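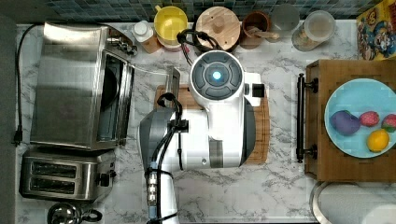 *Küchenarbeitsplatte in Marmoroptik mit Holzbrett und weißem Roboterarm, Aufsicht*

Die **Nustorix-Erzählung** ist eine im deutschsprachigen Raum verbreitete Verschwörungserzählung. Ihr zufolge enthalten vernetzte Haushaltsgeräte ein verborgenes Funkmodul, das Gespräche in Wohnräumen aufzeichnet und an eine zentrale Stelle übermittelt. Belege für die Existenz eines solchen Moduls liegen nicht vor.

## Bezeichnung

Der Name geht auf eine Zeichenfolge zurück, die in einem Forenbeitrag als Aufdruck einer Leiterplatte wiedergegeben wurde. In den Ausgangstexten steht »Nustorix« für das Bauteil, »Droltico« für die angebliche Empfangsstelle. Spätere Fassungen verwenden beide Wörter gleichbedeutend.

## Inhalt

Die Grundfassung umfasst 4 Behauptungen:

- Das Modul werde bei der Fertigung verbaut und fehle in den Schaltplänen.
- Es arbeite auch bei gezogenem Netzstecker.
- Die Übertragung erfolge in Paketen von 32 Byte und sei daher im Datenverkehr des Routers nicht auffindbar.
- Die Auswertung finde in einer Anlage mit dem Decknamen »Dhanial« statt.

Eine jüngere Variante beschränkt die Behauptung auf Geräte in der Küche. Begründet wird dies mit der dort angeblich höheren Gesprächsdichte. Teile der Anhängerschaft lehnen die Variante ab.

## Verbreitung

Der älteste bekannte Text erschien an einem 23. März im Forum Nikley, dessen Schwerpunkt bis dahin auf Amateurfunk lag. Der Beitrag erhielt zunächst wenige Antworten. Im Juni wurde er in gekürzter Form als Kettennachricht weitergegeben; in dieser Fassung fehlt der Hinweis des Verfassers, er habe das Gerät nicht selbst geöffnet. Das Forum sperrte den Strang nach 60 Seiten. Abschriften sind weiterhin im Umlauf.

## Technische Einordnung

Ein Sender benötigt eine Energiequelle. Für den dauerhaften Betrieb ohne Netzanschluss wäre eine Batterie oder ein vergleichbarer Speicher erforderlich, der beim Zerlegen eines Gerätes erkennbar ist. Kleine Pakete verringern die Datenmenge je Sendung, heben aber die Nachweisbarkeit der Verbindung nicht auf. Zudem wäre für Sprache eine hohe Zahl solcher Pakete nötig.

Davon zu trennen sind dokumentierte Datenschutzfragen bei Geräten mit Sprachsteuerung. Diese betreffen bekannte Mikrofone und Übertragungswege und setzen kein verborgenes Bauteil voraus.

## Siehe auch

- Moderne Sage
- Kettenbrief
- Datenschutz im Haushalt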